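Zisimen gripper trials

The Zisimen gripper trials are a series of side-by-side tests of robot hands and the controllers that drive them, run mostly in simulated kitchens. They were started by Nga Âu and Jasper Dierckx, who wanted a fair way to compare two grippers on the same arm doing the same household jobs. The name comes from the software that scores each attempt.

The first round took place in September and covered 227 attempts over nine tasks, among them lifting a cup, opening a fridge door and putting a dish back where it came from. Every task is repeated with the furniture moved and the wall colours changed, so a controller can't get by on having memorised one room. It is a lovely bit of design, and it catches out a surprising number of otherwise capable systems. 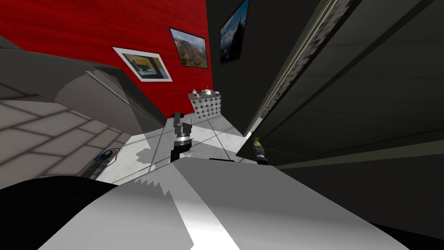 Two controllers have been entered so far. Herkarel plans the whole movement before the arm sets off, while Lu corrects itself as it goes, using whatever the cameras report. Lu did better with small crockery. Herkarel was quicker at doors and drawers – by a wide margin on the tall ones – but tended to close its fingers too early when a handle was partly hidden by the robot's own body.

Camera placement turned out to matter as much as the choice of fingers. Shengli Li tried seven mounting positions with the Visis camera model and found that a high, steeply tilted view gave the fewest missed grasps, even with a good deal of the robot's casing in the way. Njål Westerberg later repeated the work with harder shadows and got much the same order, with the two lowest positions swapping places.

Shaohua Tang maintains the task list. Pouring and wiping are planned for the next round, along with a softer fingertip for thin-walled cups.

See also: Visis camera model, Herkarel, Lu (controller)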